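Kivix Shop Front Archive: a review
January 9, 2018

I have a weakness for old store advertising. Handbills, window cards, the little price tickets on metal clips, all of it. So when I signed up for the Kivix Shop Front Archive back in September I was hoping for a pleasant few evenings, and I've ended up using it nearly every night since. It is a terrific thing, and I want more people to look at it!

The archive is a disc set plus a website login, and between them you get 3000 scanned newspaper advertisements from department stores and five-and-dimes, with a printed guide of 208 pages. Most of it is small-town material. If you only want the famous chains you may feel a bit let down, but for me the small towns are the treat. There's a store called Barbu in a river town named Rilham that ran a full page every Thursday for years (gloves, lamps, canned peaches, a free balloon for the children), and following those pages in order is as good as a novel. You see the lettering change, the prices creep up, the shoe department move to the basement and then come back upstairs with a new name.

The scans are sharp. I could read the tiny type at the foot of the page where it says how many of each item to a customer, and I could make out the screen dots in the photographs of winter coats. A few pages from the earlier years have a dark gutter down one side where the bound volume wouldn't open flat. I don't mind that.

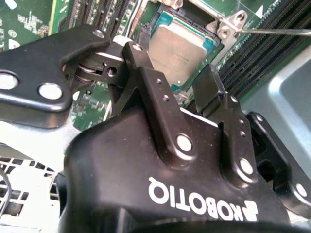
Searching is where Kivix really shines. You can look by store, by town, by year, or by product, and the product list goes down to things like hair nets and mixing bowls. Type in "opening day" and you get every grand opening in the collection, with ribbon and orchids and a message from the manager. My favorite tool is the one that turns and flips a page, which sounds dull until you meet a bad negative. A whole run from the Brostia store was filmed backward, and the headlines came out about as easy to read as the ROBOTIQ on that black gripper housing over the green motherboard, upside down and running right to left. Two clicks and the Brostia pages were the right way around, and I was happily reading about a sale on bath towels.

The printed guide deserves a word too. It has short histories of the stores, a good chapter on how the ads were laid out and set, and an index that works. I wish it had more on the people who drew the fashion figures. Some of them signed their work, very small, down by the hem of a skirt, and I'd love to know who they were.

Gripes? I have 2. The login times out after 30 minutes, even if you're in the middle of zooming in on something, and it forgets your place when it does. And the printing option squeezes a full newspaper page onto a letter-size sheet, so the small type turns to fuzz. Saving the page as a file and printing it in quarters works much better, and four sheets taped together look wonderful on a wall.

If you go in for this sort of thing at all, start with the Christmas pages. Then try the January white sales, which have the best borders in the whole set.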